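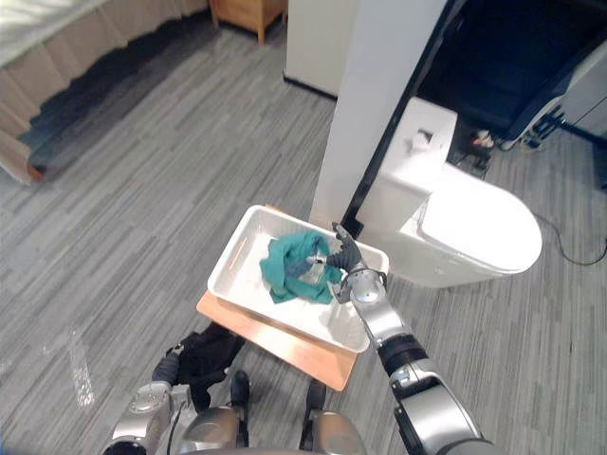 Photo: Concetta Caputo / Casalia

Casalia > About us > Who we are and how we work

We use cookies to remember your language setting and to count page visits. Accept all | Necessary only | Settings

About Casalia

Casalia is a linen and room service company. We supply, collect, wash and return textiles for small hotels, guesthouses and furnished apartments, and we write the room procedures our customers' staff work from. The company was founded by Friederike Albers and Pejman Naseri, who had worked together in the laundry of a larger hotel and wanted to deal with the part of the job that takes place before anything reaches a washing machine.

Most losses in hotel linen occur in the room. A cloth is left under a bed skirt, a pillowcase goes into the bag with the bath mats, a stained piece is folded in with clean ones and is found two stays later. Our work starts at that point.

What we do

Our standard contract covers bed linen, bed skirts, towels and cleaning cloths. Items are supplied on rental and remain the property of Casalia. Each customer has a stock level fixed in writing, reviewed every May, and a set of baskets and bags for sorting in the room.

The minimum contract is for 4 rooms. The largest property we currently supply has 11 floors and is served from its own storeroom. Between those two sizes the procedure is the same; only the collection interval changes.

The basket method

We use open plastic baskets for small items and closed bags for sheets. The basket is rectangular, low and white, with slots along the sides. The low wall allows a cloth to be dropped in or picked out with one hand. The white interior shows lint, hair and colored thread, and a green cloth can be seen in it from the doorway. The slots let air through, although a damp cloth should still not stay in a basket overnight.

Baskets are placed on a board or other firm, level surface and never on the bed. Once the sheet is on, the bed is treated as finished and nothing is set down on it, including clean folded items. On carpet we ask staff to use the board as well, as the underside of a basket picks up fiber and carries it to the next room.

Used cloths go in unfolded. Folding a used cloth hides the soiled side and adds a step that the laundry has to reverse. Clean cloths are delivered folded in stacks of 10 and are carried separately.

Bed skirts

Pleated bed skirts account for a small share of our volume and a large share of the questions we receive. We supply them in beige and white. They should fall to the floor without gathering on it. Skirts are changed on a fixed schedule agreed with the customer and are inspected at the hem on every room change, where vacuum cleaner marks appear first. The pleats are pressed at our plant and should not be ironed on the bed.

The floor beneath the skirt is checked by lifting the fabric at each corner – a striped or patterned carpet makes small dark items difficult to find in the shadow under a bed, so a flashlight is part of the room kit.

Plant and equipment

Washing and finishing are carried out at our plant on the Hirside industrial park. Colored cloths and white linen run on separate lines and do not share carts. Stock is recorded in Drivo, the inventory system we have used since the second year of trading. Customers can log in to see what has been delivered, what is in the wash and what has been written off, with the reason for each write-off.

Every fabric we buy is washed repeatedly before it enters the rental stock. Samples that shrink outside our tolerance go back to the mill. Our current cleaning cloth, the Azar, comes in green only and is ordered in lots of 1000.

People

Friederike Albers – managing director, contracts
Pejman Naseri – plant and process
Concetta Caputo – room procedures and staff training
Benedikt Oltmanns – stock and Drivo support
Ferdinand Gasser – collection and delivery routes

Training is given on site in the customer's own rooms. A session takes one morning and covers sorting, bed making, skirt inspection and the correct filling of baskets and bags. Written procedures are left with the housekeeping manager and updated when the stock list changes.

Inquiries about contracts should state the number of rooms, bed sizes and floor covering.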